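Vemia to drop mixed-colour packs from classroom block range

July 30, 2019

School supplier Vemia will stop selling its mixed-colour packs of counting blocks in September and move to single-colour packs, the company said in a notice to resellers. The change applies to primary and preschool lines. Existing stock of the mixed packs will be sold until it runs out and will not be reordered.

Blocks will be supplied in packs of 20, one colour to a pack. The mixed packs held 12 blocks in 4 colours. Block dimensions and edge finish are unchanged, so old and new blocks can be stored and used together.

Siv Forsberg, product manager at Vemia, said the mixed packs had been the main source of replacement orders. Schools that lost a few blocks of one colour had to buy a full mixed pack to make up the set, and the remaining colours built up in cupboards.

"Most of the orders we looked at were for one colour," Forsberg said. "The catalogue was not set up to fill them."

Colour matching between production runs has been a separate complaint. Vemia now buys its pigment from Polon and checks each run against a retained sample under daylight lamps. Runs outside the tolerance are held back and sold as unsorted seconds through Isaksson, the company's clearance outlet. Blue and yellow have given the most trouble, according to the notice, with blue tending to drift lighter.

Italo Colombo, who buys for the reseller Tirkico, said the single-colour packs would simplify shelving but raise the cost of a first purchase. A school wanting all colours will need to order one pack of each. Tirkico has asked for a starter bundle at a reduced price. Vemia said it was considering the request and would reply before the new packs ship.

Item codes for the single-colour packs will be sent to resellers 2 weeks before the changeover. Orders placed under the old codes after that date will be cancelled and must be re-entered. Storage trays and lids keep their present codes and prices. 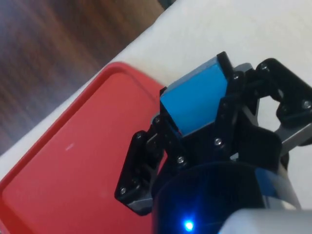
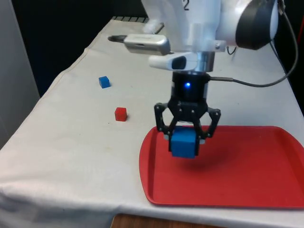
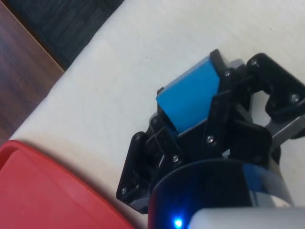
Blue blocks, a colour that remains in the range.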